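Open Day at Skandville: What I Saw and What I'd Steal
Speaker notes, lunchtime talk, August 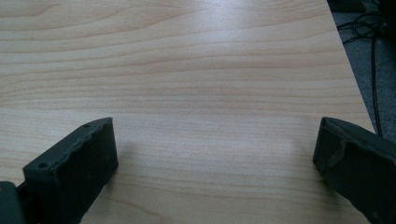 Slide 1. Gripper open over the desk, nothing between the fingers yet.

Leave this one up while people find seats. Say hi, thank Jingyi for letting me have her slot.

So, I went to the open day at Skandville, and I'd planned to stay an hour and ended up there for 6! (Pause. Finlay P. will say something about parking here. Let him.)

Start with the fingers. Everybody expects shiny metal and what you get is two black blocks with scuffs on them. Point at the left one, the rim is all chipped and bumpy. I love that. You can tell me about a clean demo unit all day long, but I trust a tool with some dings in it. Point out the little holes too, then move on, don't get stuck on the holes like I did in rehearsal.

The way it ran: you hold the gripper yourself and do a chore with it at a desk, and what the camera on it picks up goes into the training set. Thulani Joubert was running our table and he talked the whole time, in a good way. He said they had 2,262 recordings from visitors and staff before the doors opened that morning, and he wanted 31 more out of our group. We gave him 2 bad ones right off the bat. Both mine.

Tell the pen story. Short version! I went in too fast, squeezed too early, pushed the pen clear across the desk. Thulani says keep it, they like having misses in there. Zixuan Qian went next and picked the thing up like she'd been doing it for years. (She's in the room, so wave.)

What I noticed, in no special order:
Your wrist gets tired way before your hand does.
People slow down when they can see the fingertips. The folks who watched their own elbow did worse.
Glare. Look at the bright patch toward the far side of the desk. Ask the room how they'd light a table for this, I'd like to hear it, I don't have a good answer.
Carpet is a pain if you drop anything small.

Slow down here. The part I'd copy for our own visitor day is the order of things. Skandville put the tool in your hand first and gave the talk second. At Preslow last year we sat through the talk first and I remember none of it, sorry Preslow.

Mention Priko if there's time. That's the sorting demo in the back room, and Finlay Geddes got closer to it than I did, so throw it to him and sit down for a minute. Drink some water.

Questions. Someone will ask about cost. I don't know, Thulani didn't say, send them to Jingyi and she'll pass it along.

Sign-up sheet for the next trip is by the door.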